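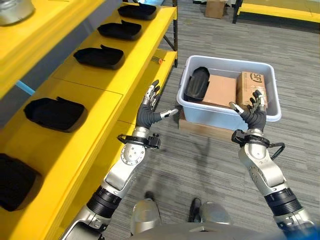

The yellow shelving on the second floor, with black trays, a white bin and a carton marked SF.

Home | News | Buildings | Notices | Archive

Storeroom News: The Yellow Shelves
Tue 19 April
2 min read

Regular readers will remember that the Diddale office was promised new storage last August. The plan was to have it in within the month. The shelving has now arrived, it is standing up, and it is yellow. The order form said "sand." We have been in touch with the supplier, Travent, who replied that the color is popular.

Once your eyes settle, it's a decent piece of furniture. The shelves are deep, the panels meet where they should, and you can find it from the far end of the hallway with your glasses off. The gray carpet, which has been called many things over the years, has never looked so restful.

The black fabric trays are for small things that currently live in desk drawers, coat pockets and the windowsill by the copier. Cables, label rolls, keys to filing cabinets we got rid of when we left the Salliver building. Each team gets one tray. A team that needs two should have a look at what's in the first one. Please set them with the raised lip facing the same way. This was discussed at the last floor meeting for longer than the lease renewal was.

The white bin on the floor is the "not sure" bin. It has a tray in it and a couple of cardboard boxes, one plain and one marked SF. Theories about SF so far include San Francisco, second floor, spare fuses and science fiction. If the box is yours, come and claim it. If you only have another theory, we have enough.

The flat cardboard under the bin can stay there for now. It will go out with the recycling when the bin is emptied, and the bin will be emptied when people stop being not sure.

The metal pot on the higher shelf has also drawn comment. It is not part of the new system. Anyone missing one from the kitchen is welcome to it, and anyone planning to add a second should know that the kitchen has cupboards.

Labels come next. We ordered 600 from Sydorenko Print, the smallest quantity they sell, and expect to use 83 of them. The rest will need to be stored somewhere. Suggestions to the facilities inbox, please, before the 7 a.m. delivery next week. They are orange.

14 shares | 7 comments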